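3. Method

3.1 Simulation environment

Our project studies if a policy for two robot arms can be trained in simulation only, when the kitchen looks different in each episode. We built the kitchen in Vollow, the simulator which our laboratory uses for teaching. The base layout has a counter, a sink and a microwave, and the camera looks down from above. The small objects are taken from the Luveris object set and are placed again at the start of each episode.

We generated 1856 demonstrations with a scripted planner. From these we removed the episodes where the planner did not finish in 400 steps. The remaining episodes were used for training, and we kept one group of layouts completely separate for the test.
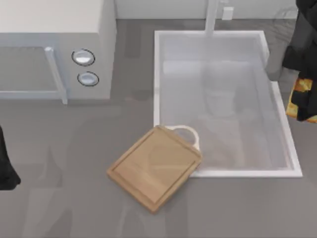
3.2 Randomization

We compared two settings. In the first setting, called Sakai, only the position and the rotation of the objects are changed. In the second setting, called Prorex, we also change the light direction, the counter color and the height of the camera. Both settings use the same network and the same number of training steps. Each training was repeated with 6 random seeds, as the results of one seed were not stable in our first trials.

A difficult point was objects that lie over the border of the sink. In the first version of our planner, the height of the counter was used for all grasps, so the fingers went too low or touched the rim. We changed the planner so it reads the height of the object itself. This made the generation slower, but we could use more of the episodes.

4. Results

On the separate layouts, the policy trained with Prorex completed 70 percent of the tasks. The policy trained with Sakai was clearly lower, and its results were also very different from seed to seed. Most failures of both policies happened when the two arms had to work near each other. One arm often waited for the other and the episode ended by the time limit.

We did not test on a real robot, so we can not say how much of this result would remain outside of the simulator. We also did not study which part of the randomization is the most important. The light direction is the first one we would like to test alone.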